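本网站使用 Cookie 以改善浏览体验。继续浏览即表示您同意我们的 Cookie 政策。 接受 | 管理设置

用 Rokero 便携扫描仪翻拍一批流亡者报刊：三个月使用记录

我这几年在整理拉美冷战时期的政治宣传品，主要是六十年代到八十年代流亡团体自己印的小报、传单、内部通讯和筹款信。这类材料纸很差，印数很少，正规图书馆收得不全，大部分散在私人手里。要看，只能上门去看，而且多数人家不让带走。所以一台能装进背包的扫描仪对我来说是必需品。

从一月开始我用的是 Randham 公司的 Rokero，一台折叠式的俯拍扫描仪，配套软件叫 Trillevent。机器是自己花钱买的，820 元，没有折扣，也没有和厂家联系过。到写这篇文章为止，一共扫了 2463 页，全部来自同一批材料，就是我们几个人平时叫“瓦尔德拉马藏品”（Valderrama）的那一批。

先说材料，因为机器好不好用，很大程度要看拿它扫什么。

瓦尔德拉马藏品原来属于一个流亡者家庭，父亲那一辈人在两个对立的组织里都待过，前后留下十一个纸箱。里面有油印的，有胶印的，也有打字机打完再用复写纸复出来的第三份、第四份。最麻烦的是油印件，油墨透到背面，正反两面的字叠在一起。其次是复写件，蓝色的字已经很淡，有些地方用肉眼也要侧着光看。报纸类的相对好办，只是对折的地方发脆，摊开一次掉一点渣。

内容方面，这批东西的价值在于两边都有。同一件事，例如某次集会有没有人到场、某笔捐款去了哪里、某个人是被开除还是自己退出，甲方的通讯是一种说法，乙方的传单是另一种说法，过两个月甲方又改口。以往的研究多半只引其中一方，或者引官方解密文件里转述的版本，转述的人又常常把两个组织弄混，因为它们的缩写只差一个字母。要把这些对上，必须逐页看原件，看落款，看地址，看页边的手写字。所以我对扫描的要求不高也不低：小字要认得出，手写批注不能丢，颜色要大致对，因为有的人习惯用红铅笔改稿，红和黑分不开就没有意义了。

机器本身

Rokero 展开以后是一根立柱加一个横臂，镜头在横臂前端，往下拍。底座比较宽，放在一般的桌子上不晃。收起来和一把折叠伞差不多长，重量可以接受，我背着它和电脑走一天，肩膀没有特别的感觉。

镜头两边各有一条灯。灯可以分别开关，这一点比我以前用过的几台都好。扫油印件时两边全开，扫复写件时只开左边，让光斜着过去，淡的字会清楚不少。亮度分三档，最亮的一档我几乎没用过，旧报纸在那个亮度下会发白。

分辨率标称最高 400 dpi，范围限于 A4。超过 A4 就要降下来，说明书里写了，但是写在倒数第二页。我那批小报有一部分比 A4 大，只能分上下两次拍，再用软件拼。拼的效果后面讲。

对焦是自动的，平整的纸没有问题。装订过的通讯，中缝附近会糊。机器附了一块透明压板，压上去能好一些，但是压板自己会反光，开灯的时候要把角度让开。我后来不压整页，只用两块布包的铅条压住左右边，比压板好用。铅条不是附件，需要自己准备。

供电走 USB，插在电脑上就能用。有的旧电脑供电不足，灯会一明一暗，接一个外部电源就好了。随机附的线太短，只有半米多一点，建议另买一根长的。

脚踏开关要单独买。我没有买，用空格键代替，右手翻页，左手按键，习惯以后速度还可以。
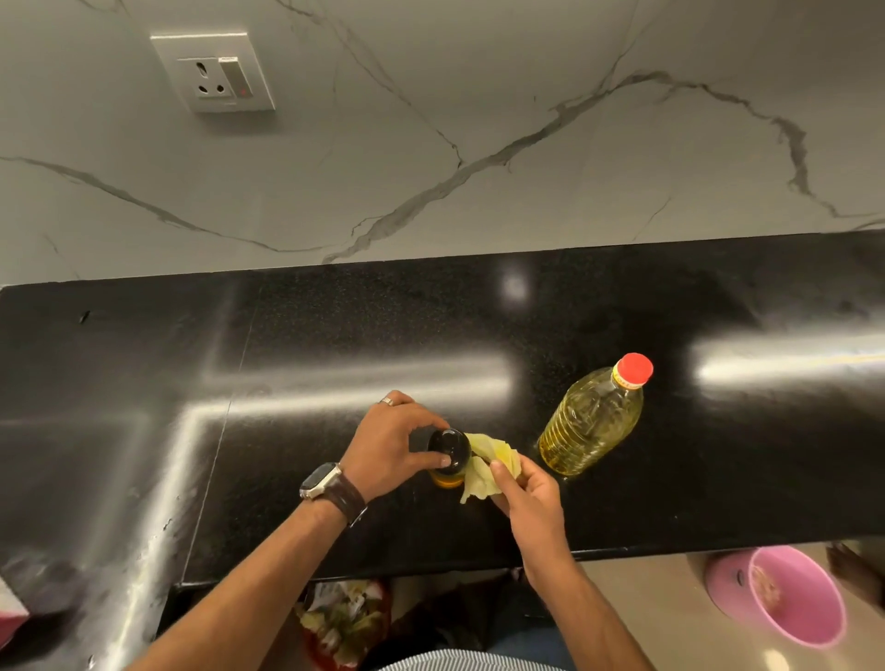
速度方面，单页的传单最快，一小时能走完一个文件夹。装订件慢得多，碰到生锈的订书钉还要先决定拆不拆。我的原则是不拆，宁可中缝糊一点，回头把那几行手抄下来。藏品的主人同意我扫，没有同意我拆，这两件事要分清楚。

软件 Trillevent

Trillevent 的界面有中文，翻译得一般，有几个菜单要试过才知道是什么意思。“归并”其实是拼接，“清洁”其实是去底色。

去底色这个功能默认是打开的，请务必先关掉。我头两天没有注意，扫出来的页面很白很干净，后来对照原件，发现页边的铅笔字没有了。其中有一份会议记录，正文写“一致通过”，旁边有人用铅笔写了三个名字，每个名字后面画了叉。软件把铅笔字当成污渍处理了。如果只看扫描件，就会得出那次会议没有分歧的结论，而这恰好是那个组织后来分裂的起点。头两天扫的部分我全部重来了一遍。

文字识别我分开说。西班牙语胶印件，识别得相当好，重音符号偶尔会丢，人名里的 ñ 有时变成 n，检索的时候两种都要试。打字机原件可以用，错字多一些，数字 1 和小写 l 分不开，这是老打字机的问题，很多机型上本来就没有单独的 1。油印件基本不能指望。复写件完全不行，手写更不用提。

2463 页里，有 74 页我最后判定为不可用，意思是放大以后仍然读不出正文，只能回去看原件。这 74 页几乎都是复写件。换一台贵几倍的机器能不能救回来，我不知道，没有条件比较。

拼接功能勉强。两张图重叠的部分要留够三分之一，否则会错行。错行在照片上一眼就看出来，在密排的小字上不容易发现，一行的前半句会接到下一行的后半句去。有一篇社论，拼完读起来是在称赞对方组织的领导人，我看了两遍觉得不对，回头查原图才发现跳了一行，原文是在骂他。所以现在凡是拼接的页面，上下两张原图我都保留，并且在文件名里注明。

导出格式有 PDF、TIFF 和 JPG。TIFF 不压缩，文件很大，但是存档应该用这个。PDF 的文字层可以检索，给同行传阅比较方便。软件会自动在 PDF 的属性里写上电脑用户名，关不掉，至少我没有找到在哪里关。做这一类题目的人要留意，有些材料的提供者不愿意让别人知道是谁在扫、在哪里扫。导出以后我会用别的工具把属性清一遍再发出去。

软件第一次使用要联网注册，注册以后可以断网。我全程断网使用，没有碰到功能受限。云端存储是另外收费的，我没有开，也不打算开。材料里有大量在世者的姓名、住址和捐款数目，还有几封指控信，说某人替情报机关做事，没有任何证据。四十年过去，被指控的人有的还健在，他们的子女也在。这样的东西放在谁的服务器上都不合适。

文件命名

和机器关系不大，但每次都有人问，写在这里。

Trillevent 默认按时间命名，对研究没有用处。我在设置里改成“箱号—夹号—页号”，正反面用 a 和 b 区分，空白的背面也照样拍。空白背面看起来浪费时间，可是有两次我是靠背面透过来的邮戳痕迹把日期定下来的，正面的日期被人撕掉了。

每个文件夹开始之前，先拍一张文件夹封面。流亡者家庭自己写在封面上的分类往往比内容更说明问题。这批藏品里有一夹，封面写的是“朋友”，里面全是后来和他们断绝来往的人的信。封面的字迹和里面批注的字迹不是同一个人。这种情况，如果只存内页，以后就再也看不出来了。

和其他办法相比

用手机拍也可以，我以前就是这么做的。零散十几页没有必要买机器。一旦超过一箱，手机的问题就出来了：距离不固定，每张大小不一样，颜色随光线变，晚上回去整理要花的时间比拍的时间还长。

平板扫描仪画质更好，但是脆的报纸要翻过来扣在玻璃上，一翻就断。体积也大，到别人家里去不方便。

专业的翻拍架当然最好，那是机构用的东西，我们这种到人家客厅里借一张桌子干活的，用不上。

毛病汇总一下：线短；压板反光；超过 A4 要降分辨率；默认去底色；属性里写用户名；立柱根部的转轴用了两个月以后有一点松，目前还能自己停住，拧紧螺丝的工具没有附。客服我写过一次信问转轴的事，隔了四天回复，说可以寄回去检查，邮费自付。我正在用，没有寄。

值不值 820 元，要看手上有多少东西要扫。对我来说是值的，扣掉头两天返工，它让我在三个月里做完了原先计划半年的量。如果材料以复写件为主，建议先借一台试，不要直接买。

下一步是给这批扫描件做人名索引，同名的人太多，化名更多，有一个人在七年里用了五个名字，其中一个还是对立组织某位负责人的真名。索引做完以后，经家属同意的部分会开放给研究者申请阅览，具体方式到时候再写。

评论（5）

纸箱读者
请问去底色关掉以后，油印件透字的问题怎么处理？我手上有一批工会的油印简报，正反面叠得很厉害。

作者回复
在纸下面垫一张黑卡纸，透过来的字会淡很多。白纸不行，一定要黑的。剩下的只能放大了慢慢读。

Consuelo Usuga
我也用这台机器，扫的是地方选举的传单和选票样张。补充一点：彩色传单在最低亮度下红色会偏橙，党派颜色差得近的时候容易认错。我每一批开头都放一张色卡一起拍，后面可以校正。另外，转轴那颗螺丝用普通的小号内六角就能拧，不需要寄回去。

老周
文章说软件断网能用，我这边换了电脑以后要求重新注册，又得联网一次。打算带到没有网络的地方去用的人，出门之前先在那台电脑上打开一遍。

一个研究生
那份会议记录旁边画叉的三个人，后来是不是都退出了？很想看到这一部分写成文章。

作者回复
两个退出了，还有一个留了下来，后来在另一边的通讯里也出现过他的名字。是不是同一个人，还在核对。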